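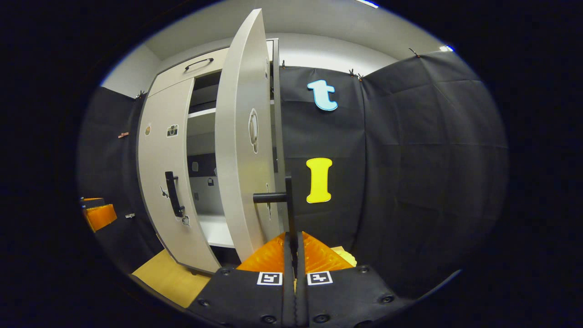 Storage cabinet with the right-hand door open.

Lifting and Reaching at Home: Household Tips for a Sore Lower Back

Most strain in household work comes from bending at the waist with the arms extended. The load on the lower back increases with the distance between the object and the body. The tips below deal with that distance first and with weight second.

Storage heights

Keep heavy items between knuckle height and elbow height, measured standing in the shoes you wear indoors. For many adults a shelf 36 inches from the floor falls in this range. Cast iron pans, bulk flour and full detergent bottles belong there. Light items used a few times a year can go above the shoulder or near the floor.

Low cabinets

Open the door fully before reaching in. Place one foot slightly ahead of the other, lower yourself by bending the knees and hips, and rest your free hand on the countertop or on the opposite thigh. Do not hang your weight on the door or its handle. Slide the item to the front of the shelf, then lift it. If the item is at the back, kneel on a folded towel.

Sinks and counters

When washing dishes, open the cabinet under the sink and set one foot on the ledge inside. Change feet every 9 minutes or so by the kitchen timer. If the basin is deep, put an upturned dishpan in it and work on top of that. A cutting board should sit 4 inches below the bent elbow. Raise a low board on a second board with a damp cloth between the two.

Laundry and floors

Carry two half loads instead of one full load. Hold the load against the stomach and turn with the feet, not the trunk. Adjust a mop or vacuum wand so that the upper hand stays near chest height with the back straight. Walk the tool forward and back in short steps.

After the work

Lie on the floor with the calves on a chair seat for a few minutes. Stand up by rolling to one side first.

Stop if pain travels below the knee. Numbness or weakness in a leg needs a doctor's attention.

Text: Fenna Michiels. Checked by Lyle Szabo, 21/01/2026. Tips on yard work and snow shovels follow in February.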